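Section 4: Running the repeat-pick trial

Read this before you quote a success rate to anybody. The Namero scoring script will print a tidy percentage whether or not the trial was set up properly, and most of the numbers we've been sent came from trials that weren't.

1. Home the arm and load the Steyn policy file. Leave the Bavis baseline loaded in the second slot.

2. Set the run length to 40 picks. Anything under 15 tells you next to nothing.

3. Set the pick timeout to 11 seconds. A longer timeout flatters slow policies.

4. Lay out the bottles by hand, then log the layout before you start. Change the layout after every block of picks.

Note: The original Dovomen write-up claims the policy doesn't care about layout. It was tested on one layout. Draw your own conclusions.
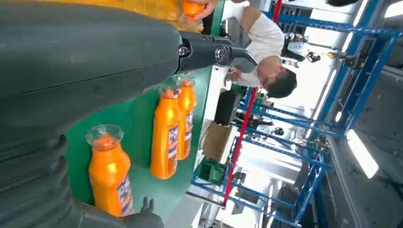

Layout is where most trials go soft. People set bottles down in whatever order is quickest and the policy learns to expect it. Three orange bottles in a short diagonal row, with the rear two partly overlapping from the wrist camera, is a fair test of whether it can tell one from the next. Spread them well apart and you're mostly measuring the gripper. Run both, and report them separately - an average of the two hides the result you need.

5. Start the run from the console. Mark each pick as clean, nudged or missed. A nudged neighbour is a fault even if the target comes up fine.

6. Swap to the Bavis baseline and repeat with the same logged layouts. If the gap between the two is only a few picks, don't call it an improvement.

7. Export the raw log as well as the summary. The summary drops any pick stopped by hand, and that can colour the whole result.

Caution: Pause the arm before reaching onto the table to place or straighten a bottle. The 300 mm slow zone reduces speed. It does not stop the arm.

Caution: Do not retrain between blocks. We've seen this done and reported as a single trial.

If the score changes sharply when the lights are changed, see Section 6 - but check the camera exposure lock first.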